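Haklow and Brulico open side-by-side trials of robot fingers for tabletop work

Urquijo, 4th October – A long, blunt finger or a two-jaw gripper: which one is better at moving small things around a table?
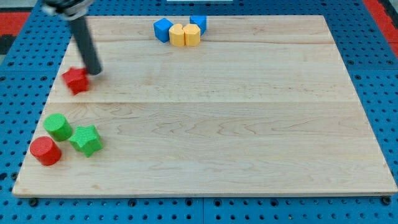
What is being compared

Haklow, which builds small robot arms, and Brulico, which makes the tools that go on the end of them, have started joint trials at their shared workshop in Urquijo. The project is called Jastier, and it has been in the works since June.

Each tool gets the same job on the same maple board: push colored blocks from one spot to another. Cubes, cylinders, eight-sided prisms and stars are all in play, and every shape slides and turns in its own way. A cube nudged off center will spin. A star can catch on a point and head off somewhere else entirely – great fun to watch, and very useful to measure!

There are 16 layouts in the set, and each tool runs every layout 20 times. The arm and the controller stay the same throughout, so the teams can look at the tool alone.

First impressions

We went in expecting the jaws to lead all the way, and we're delighted to say the plain gray finger is giving them a real contest in crowded layouts. Stars are still hard for everyone.

What comes next

Five more fingertips are on the way, including two soft ones. Full results, layouts and run logs will be posted on the Jastier project page when the trials close, free for any lab or classroom to use.

Contact: Jastier project desk, Haklow, Urquijo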